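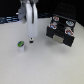 Hannelore Oberholzer asked after the last issue whether the arm could be left to run on its own yet, and whether she could have the bench back by Christmas. The answer to the first is no. The answer to the second is probably, if the Brerkine supply goes back in its box and we all put our tools away.

The arm build at the Siltgate workshop has moved on since November. Most evenings have gone on picking and placing small things on the white table. The present set is a cup with a green lid, a black box with four round labels on top, and a short black-and-white piece that stands on its end. The short piece gives the most trouble. It tips if the gripper comes in from the side, so the approach is now straight down from above, with a pause before the last bit of travel.

The control program was rewritten last month. The old version held every position in one long list and had grown to 1,665 lines, most of them copied from each other. Ginden, the new one, keeps the positions in a separate file. You can change where the arm stops without touching anything else. Please keep a copy of the file before you edit it, and put your initials at the top.

We are trying for 300 cycles without anyone stepping in. The best run so far is 36, and it ended when the arm lost its home position and put itself into a safe stop. Hannelore thinks the fault is in the home switch. I think it is the connector behind it, which has been loose before. We will swap the connector first as we have one in the drawer. The switch would have to be ordered.

Speed stays at the low setting for now. There was a request to raise it, and we may do so once the homing fault is sorted out. The stop button has been moved to the near side of the bench and should be tested at the start of every session. Write the result in the book, even if it is only a tick.

The Bitar camera mount is still to be done. The drawing is finished and the holes are marked, but the pillar drill is out of use until a new belt arrives. Anyone with a drill press at home who could take the plate away for an evening should leave a note in the tray by the door.

Sessions carry on at the usual times through December 2020, with no more than two people at the bench. The log book lives on the shelf over the vice. Please don't take it home.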